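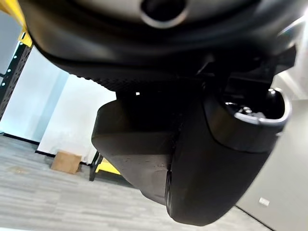

A student in the March intake objected that stock turn tells a small shop nothing it couldn't see by walking into the back room. The point is fair for a shop with one room and one buyer. It is weaker once there are two sites, as in the Prondport case, where each manager could see only half the stock and both kept ordering the same lines.

Unit 4: Holding and counting stock
Rodrigues Footwear, Prondport and Bimlow stores

Stock turn

Stock turn is the number of times average stock is sold and replaced in a year. It can be worked out in dollars at cost or in units, but don't mix the two. Rodrigues sold 2623 pairs over the year and held 500 pairs on average.

2623 / 500 = 5.2 times

Divide 52 weeks by that answer and the shop is holding ten weeks of cover. Whether ten weeks is too much depends on the supplier. Plurenthorpe delivers in seven days, so for its lines the figure looks high. Imported lines are a separate matter - see the reading for Unit 5.

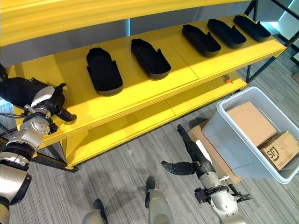 Figure 2. Black shoe-shaped trays on a yellow shelf.

Location codes

Every storage position needs a code, including overflow space and the returns area. The usual order is bay, shelf, position. Codes belong to the place and stay there when the goods move. At Bimlow the staff labelled by style name, and the labels were wrong by the end of the first season.

Cycle counting

A full stocktake is done once a year, normally at the end of the financial year. Cycle counts are done in between, a few locations at a time. Fast sellers are counted more often than slow ones.

Count without looking at the book figure. If the two disagree, recount before adjusting anything, then check:
- goods received but not yet entered
- returns put back on the shelf without a docket
- transfers between stores recorded at one end only

The last of these explained most of the Prondport variance. The book figure after the Christmas delivery was 898 pairs, and the transfer dockets for Bimlow were still in a drawer.

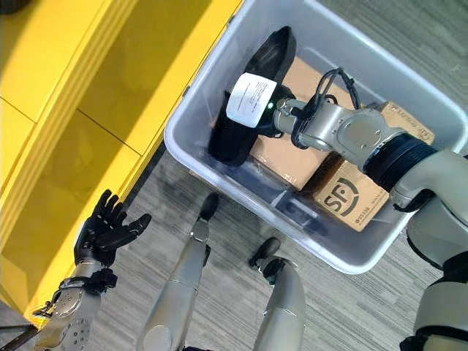
Exercise for the tutorial

Using the Rodrigues figures, work out stock turn again with average stock at 898 pairs. Write a paragraph on which average you would give the owner, and why. Bring a calculator and your Unit 3 worksheet.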